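Comics workshop notebook, June
Page work for Stisano, issue 2

Started at 9:20. Lăcrămioara Costache sent her corrected script in the night, so before drawing I read all of it again with a pencil. The story is now better in the middle. The fight on the bridge of Jeltmont is only one page, before it was 3, and I think the reader will not miss the other two. What I miss is a quiet panel after it. I wrote to her and asked if the captain can stand alone for one panel without words. She answered yes, but she wants the cape torn already there, so I must remember this for all the next pages.

Pencils. Page with the council of the Flillov: finished, except the hands of the old queen. I drew them too young. The problem of this page is that seven persons speak and all must be in the same order as their balloons, left to right. In my first layout the queen speaks first but sits on the right side, and the tail of her balloon crosses two other faces. I turned the whole table, which took me the rest of the morning. Please, for the next council page, letter the thumbnails first. Even bad lettering is enough to see it.

Inks. I tested the new brush pen against the old nib on a scrap of the same paper. The brush pen gives a good thick line for the armor of Hauksdóttir, but on her hair it becomes heavy and she looks like a different hero. Decision for now: brush for costume and shadows, nib for hair and faces. To colleagues who help with the backgrounds: use only the nib, please, also for the clouds.

The black of the brush pen comes up a little with the eraser. I waited one hour and tried again, and it was the same. So pencil must be very light under it, or we ink on a print of the pencils in pale blue. I prefer the second, but then we have no real original page to sell at the convention. To discuss.

Colors. The ring light of Hauksdóttir was too near to the sky color on page 2. I moved it to a warmer pink and made the sky more gray. On screen it is nice. On the printed proof the pink lost its force and looked like skin.
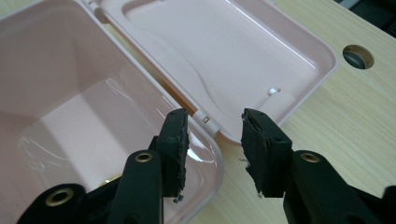
I will try it one time more with less yellow inside, and if it is still dull then I change the sky again and leave the pink alone. The proof paper is also not the paper of the final book, so I should not believe it too much. I asked the printer for a sheet of the right one.

Print run. We spoke of 200 copies for the first printing. The list of people who ordered issue 1 has 848 names, but many took only the free digital file, and I can't say how many of them will pay for paper. Lăcrămioara wants to print more. I would like to wait for the shop answers.

Still open:
hands of the queen
torn cape, check the pages already inked
balloon tails on the council page, after scanning
name of the ship, it is spelled in two ways in the script

Stopped at 18:40. Brushes washed, pages in the flat drawer with paper between them.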